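Clustiro tabletop handling set: operating rules and data card

Maintainer: Tipene Pirihi
Rules reviewed by: Aba Gyamfi
Last revised: Nov 22, 2024

Contents

406 episodes of single-arm pick and place with small household and desk items, recorded from the wrist view. 300 are for training, 106 are held back for testing. Objects include pens, markers, pouches, strips and small blocks.

Rules for operators

1. Run the safety check before the first episode of each session. Log the result, including failures.
2. Keep hands outside the marked area while the arm is enabled.
3. Approach flexible items slowly and close on them at the low force setting. Do not regrip more than twice in one episode.
4. Leave distractor objects where the layout sheet puts them. If one moves during a grasp, finish the episode and set the flag nudged.
5. Stop on any contact between the housing and the table – even light contact – and file a report.

Labeling

Grasp start is the first image in which both fingers touch the target. Release is the first in which neither does. Thin or translucent targets get a second pass by another annotator.

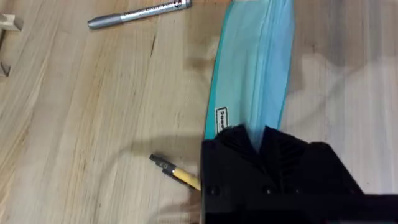

Where the two passes differ on grasp start, keep both values and set the review field to open. Do not average them. Ngaio Tamihana closes open reviews.

Known issues

Episode 178 has no force log. Session notes from before November use the old flag names; see flags_old.txt.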